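4.2 Fixing the baseplate to the table

The baseplate must not shift while bricks are being placed on it. Complete this section before setting out any bricks. The steps apply to a square studded baseplate on a flat wooden tabletop. For painted or lacquered tops, read the caution at the end of the section first.

Items needed:
Green studded baseplate
Translucent masking tape
Dry cloth
Bricks from the Erkar tray (see 4.1)

1. Clear the working area and wipe the tabletop with the dry cloth. Crumbs or grit under the plate will make it rock.

2. Check the underside of the baseplate. Remove any old tape, including short pieces stuck near the corners.

3. Set the plate down with the studs facing up. Leave at least 300 mm of clear table in front of the plate for the hands and the instruction sheet.

4. Press the plate flat with one palm and apply a strip of tape along the left edge. The strip may run past the plate onto the table.

5. Apply a second, shorter strip at the bottom edge, near the center. Rub down both strips with a fingernail.

6. Push the plate sideways with two fingers. If it moves, lift the tape, wipe the table again and repeat steps 4 and 5 with new tape.

Note: Do not lay tape over the studs. A brick pressed onto taped studs will not seat fully.

4.3 Setting out the bricks

1. Place the yellow 2x4 brick on the lower half of the plate, toward the left, with its long side parallel to the bottom edge.

2. Place the red 2x4 brick to the right of the yellow one in the same orientation. Leave open studs between them so that each brick can be gripped from either end.

3. Press each brick down until no gap shows between it and the plate.

4. Keep the upper half of the plate free for the build area.

5. Stand the open parts box to the right of the plate. Line the bottom with white paper so that small parts are easy to find.
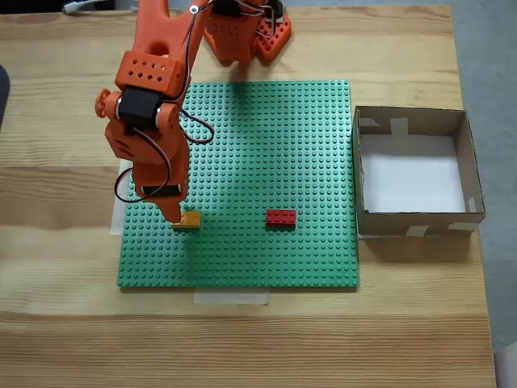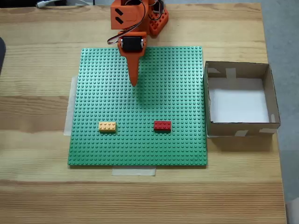
Fig. 7. Green baseplate on the wooden tabletop. The second picture shows the yellow and red 2x4 bricks on the lower half of the plate.

Note: Layout card 114 in the Sastero folder gives alternative starting positions. Use one card for the whole session.

Caution: Tape left in place for long periods can mark a finished surface. On painted or lacquered tops, test a short piece in a hidden spot first. Peel the tape back slowly at a low angle, starting from the end farthest from the plate.

Replacement baseplates are ordered under part number 2552. Corrections to sections 4.2 and 4.3 go to Everett Lindgren.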